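January 16, 2026
By Barış Sezer

The robotics club at Plondeck meets after lessons in a computer room on the second floor, and for most of this school year its members have not touched a motor or a wheel. They have been working in simulation, building a house on screen and teaching a program to find its way through it. The project is called Stirnuvwood, after the made-up street name one of the pupils typed into the first save file.

Toprak, who is in her final year and leads the software side, says the decision was partly about money.

"We had one real robot and 4 of us wanted it at the same time," she says. "You'd wait most of the session for your turn, then the battery would go. In the simulator everyone can run their own copy."

The club started in October with a plain box of a room. Since then it has added doors, windows and different floors, mostly taken from a free library of models and then altered. The program is given what a camera would see from a certain point in the house and has to work out where it is. It gets no map and no coordinates, only the picture.

I asked whether the house had to look real for that to work.

"Not very," Toprak says. "It has to be consistent. If the window is brown in one view it has to be brown in the next. We spent ages on the light and I think we could have left it alone."

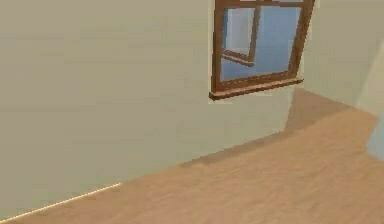 A corner of the simulated house, with the window open and wood-effect flooring.

Corners turned out to be the easy part. Two walls meeting give the program a line to hold on to, and a window on one of them gives it a direction as well. The pupils keep a shared spreadsheet of test views, 1,490 of them at the last count, and mark each one according to whether the program placed itself in the right room. Views with a window or a door in them come out well.

Plain walls are another matter. Toprak pulled up the list of failures and scrolled through it for me. There were 49 on the first page, and she said most were of the same type: the camera is too close to a surface, and there is hardly anything in the picture to go on.

"People think the hard ones will be the messy ones, with lots of stuff everywhere," she says. "We thought that too. But a messy room is full of clues. A wall is just a wall. I can't tell you which room it is either, half the time, and I built it." 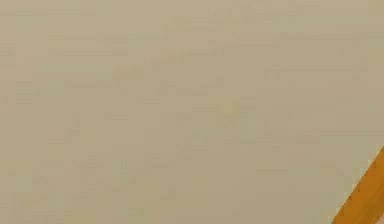

The first answer the club tried was to make the program guess anyway and score it on the guess. That gave some odd results. It became fond of one particular bedroom and would pick it whenever it was unsure, and as that bedroom came up often in the tests, its score looked better than it should have. It took them two weeks to notice.

"I was quite pleased with the numbers until then," Toprak says. "I'd already told my dad."

The current version is allowed to say that it doesn't know. When it does, the camera turns a little and it tries again, up to a set number of turns. This is slower, and one of the younger members still argues that the turning is cheating. Toprak doesn't agree. A person who woke up facing a wall would turn round, she says, and she sees no reason why a robot shouldn't.

The next step is the regional competition at Braltberg, where teams run their code in a house they have not seen before. The organisers have said only that it will have more than one floor. Stirnuvwood has no stairs at present, and when I visited there was some discussion about who was going to make them.

I asked Toprak if she missed working with the real robot.

"A bit. It's nice when something moves on the table," she says. "But I've learned more this way. You can run it overnight and see in the morning what it got wrong. With the real one you mostly learned about screws."

She leaves at the end of the year and has been writing notes for whoever takes over the software. They run to several pages so far, and the section on lighting is the longest – she says she may cut that down. The spreadsheet will stay as it is.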